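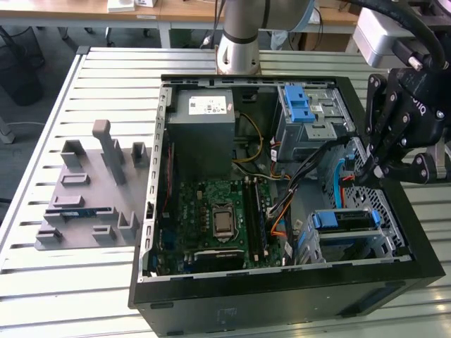
So I finally finished Brinetti. Thirty-three hours, according to the save file, and I'd guess a good three of those were me standing on the same rooftop trying to work out where the rope went. I've been promising a post on it since I started, and a couple of you have been very patient in the comments, so let's go.

If you missed it, Brinetti is the second game from Zeltulell, the small studio that made Clida a few years back. Clida was a puzzle game about a lighthouse and I loved it to pieces. It was short, it was quiet, and it ran on anything. Brinetti is a whole different animal. You play a courier in a hill town called Prado, you carry letters and packages from one end to the other, and at night the streets rearrange themselves. That's pretty much the pitch! I bought it the minute I heard it.

The first few hours are wonderful. You get a paper map that you fill in yourself with a stubby little pencil, and the game never corrects you. I drew a bridge in the wrong place on my very first morning and only found out when a delivery went horribly late and the baker stopped talking to me. (He forgave me eventually. It cost me a jar of honey.) People in Prado remember what you did, and they gossip. I carried one letter to the wrong sister and heard about it from a guy on the far side of town two game days later.

The movement feels great too, once you get used to it. Your courier is slow going uphill and scary fast coming down, and the weight of your bag matters. I got into the habit of taking the heavy stuff first thing and saving the letters for late afternoon, when the light goes orange and the stairs get crowded. I don't know if that's the best way to play. It felt like a real job with a real route, and I liked that.

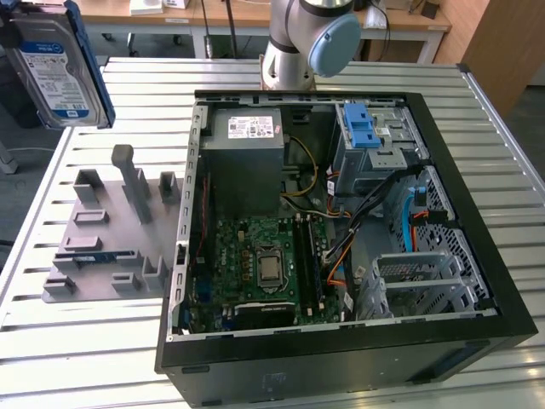

Then there's the night half of the game, and this is where I start to grumble. At night you can still go out, but the streets shift every time you turn a corner, and there's a thing called the Collector that follows the sound of your boots. The first time it happened I had my headphones on and nearly threw the controller. By the tenth time I was just annoyed. The Collector has maybe three tricks and you've seen all of them before the second chapter is over. When it catches you, you lose whatever's in your bag and wake up at the fountain, which means walking the whole hill again.

My advice is to buy the felt soles from the cobbler as early as you can. They cost 233 coins, which sounds like a fortune at that point, but you can get there by doing the fish market runs before breakfast. With the soles on, the nights turn from a chore into something kind of lovely. You can hear the town creaking as it moves around. I wish the game had just given them to me.
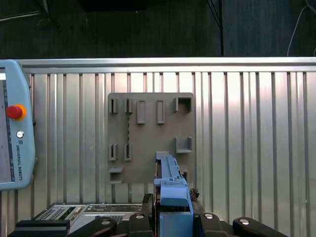 A few tips if you're starting out

Don't erase your old map pages. You get over 20 of them and I assumed they were useless once the streets changed, but the town cycles back through old layouts, and a page from the first week saved me a ton of time near the end.

Talk to the woman with the birdcage every morning. She says the same thing for ages and then one day she doesn't.

Save the green wax. I used all of mine on ordinary letters and had to miss a side story because of it. Still a little sore about that one.

Turn off the compass. It's in the settings under travel aids. I played with it on for the first chapter and barely looked at the buildings, and they're so pretty - every door in Prado has its own knocker!

The ending

No spoilers, but I went back and forth on it. The last delivery is beautiful and the walk up to it takes 15 minutes if you don't rush, with hardly any music. After that there's a chase that belongs in some other game, and I failed it enough times that the big emotional moment had gone a bit flat by the time I got there. I reloaded the next evening and played it again with fresh eyes, and I did tear up, so there's that.

Would I tell you to buy it? Yeah, I think so, especially if you liked Clida and don't mind being lost. If getting sent back to the start of a hill makes you want to quit, maybe wait for a sale. I've already started a second run with a new map and I'm determined to keep the baker happy this time. So far I've been late twice.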